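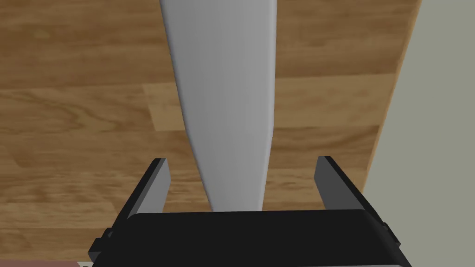 四月になって、データ集めの仕事も少し慣れてきました。朝はゆっくり来て、十時からシミュレーターを起動しました。部屋のデータはLindthorpeというセットを使っています。木の床の部屋で、家具の置き方は毎回すこし変わります。

今日の目標は、人の操作による手本を40本とることでした。私は両手でコントローラーを持って、画面を見ながらロボットの腕を動かします。学習用のモデルはStolsideという名前で、今までに集めた手本は234本です。チョ・スビンさん(Su-bin Choと書きます)は、407本になったら一度学習を回しましょう、と言っています。まだ遠いです。

午前はテーブルの仕事をしました。テーブルの上の物に手を近づけるとき、私はいつも右手が速すぎます。速い手本はあとで見ると動きがぎくしゃくしていて、使えるかどうか迷います。それで5本を自分で消しました。

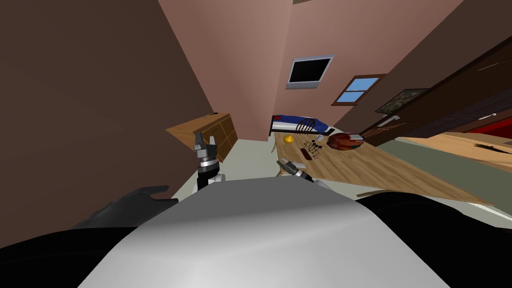 スビンさんに相談したら、失敗した手本も別のフォルダーに残したほうがいいと教えてくれました。私は消してしまったので、少しはずかしかったです。次からは「保留」という名前のフォルダーに入れます。日本語のラベルを使うと、Jooの変換プログラムが止まることがあるので、フォルダー名はローマ字で書くつもりです。

午後は手首のカメラの映像を確認しました。三つの映像の時刻が合っていないと、モデルは間違ったことを覚えます。手首の映像は、腕の向きで景色がすっかり変わるので、長く見ていると頭がくらくらします。壁ばかり映っている時間も多いです。
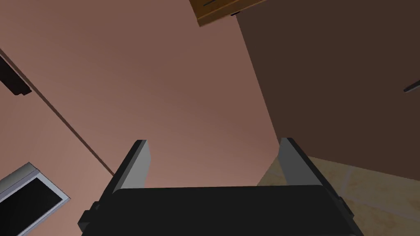
指を開いたままの時間をどのくらい残すか、まだ決めていません。私は短く切りたいのですが、スビンさんは、待っている時間も大事な例だと言います。Sultauの説明書も読みましたが、そこまでは書いてありませんでした。明日もう一度聞いてみます。

目標の40本には届きませんでした。目が疲れたので、今夜は画面を見ないで早く寝ます。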